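How to Make Your Own Wedding Seating Chart (and Have Fun Doing It!)

I was dreading the seating chart more than any other part of our wedding, and then I ended up loving it so much that I've now made three more for friends. If you have a free evening, a pack of sticky notes and something good to drink, you can do this too!

Before you start, you need your final RSVPs. Ours were due in April and I still had to text a few stragglers (you know the ones). We had 92 guests at the Firnia, and I wouldn't have wanted to place a single one of them until that list was settled.

Step 1: Sort your people. Write every name on its own sticky note, one color for your side, one for your partner's, and one for the friends you share. Kids get their own note too, even the baby, so you remember the high chair.

Step 2: Get the floor plan. Ask your venue for the table sizes and where the dance floor and speakers go. Draw each table as a big circle or rectangle on poster paper. Put grandparents far from the speakers and your college friends right next to them!

Step 3: Start with the hard tables. Divorced parents, the aunt who isn't talking to the other aunt, your boss. Once those are down the rest goes so fast. Move the notes as many times as you like, then leave it overnight and look again in the morning with coffee.

Step 4: Pick your display. This is the really fun part! Mirrors are gorgeous but they glare in photos, and foam board blows over outside. I have a big soft spot for wood, especially the pale kind with a bit of stripe in it. It goes with every flower color I can think of.

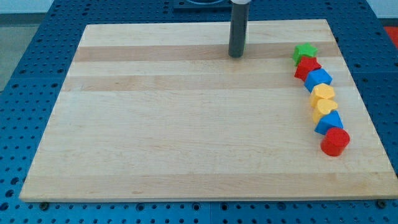

Light wood with two darker bands near the top.

Step 5: Letter it. Practice on scrap first, please! I used a white Uzor paint pen on dark wood and a black one on light. Rule your lines in soft pencil, write the table headings, then fill in the names underneath. Alphabetical by last name is quicker for guests to read than table by table if you have a big crowd. My cousin-in-law had 200 people and went alphabetical, and there was no traffic jam at all.

If your handwriting makes you want to cry, print the names on Bekamus cardstock and stick them on with glue dots. It looks just as pretty, and you can swap a card when somebody cancels at the last minute.

Step 6: Set it up. Prop it on a sturdy easel by the entrance, at eye level, and have somebody put it out 30 minutes before guests arrive. Tuck some greenery along the bottom and bring a spare pen!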